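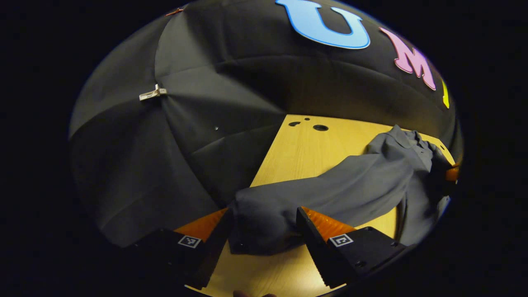

The Laundry Club

The first thing I learned at Ledance is that you should never wear a shirt you love to a robotics club. I came in wearing a perfectly nice cardigan, and within a few minutes a student was eyeing it and asking if I'd mind taking it off so they could fold it. With a gripper, obviously. I said yes, because how often do you get asked that?

Ledance is an after-school robotics club with 9 students and one very patient coach, Yesenia Manríquez, and this winter everyone in it is obsessed with laundry. They're getting ready for a student contest called Fliltimico, where each team has to teach a machine to handle cloth. The final challenge is a garment dropped on a table any old way, and the robot gets 160 seconds to turn it into something you'd be willing to put in a drawer.

I figured this would be the easy end of robotics. I fold shirts while watching TV! I fold them badly, sure, but I've never once had to think about it. Then Yesenia handed me the gripper, the one you hold and work yourself, and told me to go for it.

Reader, I was terrible. The two fingers are black and chunky, with soft orange pads on the inside, and you'd think squeezing a shirt between them would be the simplest thing in the world. It is! You squeeze, you get a great fat wad of fabric, and you feel very pleased with yourself until you notice you've also grabbed the hem, half a sleeve and part of the back. Lift that up and the whole thing twists into a rope. My cardigan ended up looking like something you'd pull out from under a car seat.

"Go for the edge," said the kid at my elbow, who had clearly said it to a lot of people. "Less shirt."

Less shirt turns out to be the club's whole philosophy, more or less. They have it written on the lid of the supply bin.

The way they train the robot is by doing the job themselves, over and over, and recording every try. The little black-and-white squares on top of the fingers help the software work out where each finger is, and Yesenia's rule is that you check they're clean before you start. The team's goal is 2000 good folds before the contest. They began in December, and the running total lives on a whiteboard next to a drawing of a sock with a crown on it (I asked, I got three different explanations, I still don't know).

What counts as a good fold is a matter of fierce debate. There was a long one while I was there about collars. One camp wants to flatten the collar first and get it over with. The other camp says you leave it bunched up until the body of the shirt is straight, and then it more or less sorts itself out. Each camp has a code name, Avotiņš for the collar-first people and Jatus for the others, and both names are now also the names of programs, so you'll hear somebody yell "Jatus dropped it again!" across the room and everybody groans.

I watched Jatus drop it again. It got hold of a dark T-shirt, lifted, hesitated for ages – I was holding my breath, over a T-shirt – and let go. Then Avotiņš had a turn and made a very tidy parcel with one sleeve sticking straight out of the side. The room went wild for that sleeve.

Yesenia used to teach sewing, and it shows. She'll stop a student mid-grab and have them rub the cloth between finger and thumb, eyes closed, and say which way it wants to stretch. Old soft cotton is a nightmare, she told me, and stiff denim is a gift. She spends 5 dollars at a time at the thrift store and comes back with the floppiest things she can find.

By the end of the afternoon I'd managed one fold that made it into the recordings. It wasn't pretty, but the hem was straight, and I got my own tally mark on the whiteboard, right under the sock. My cardigan stayed behind for another week of practice. Yesenia says it's a really tricky knit, and the kids have asked if they can keep it until the contest.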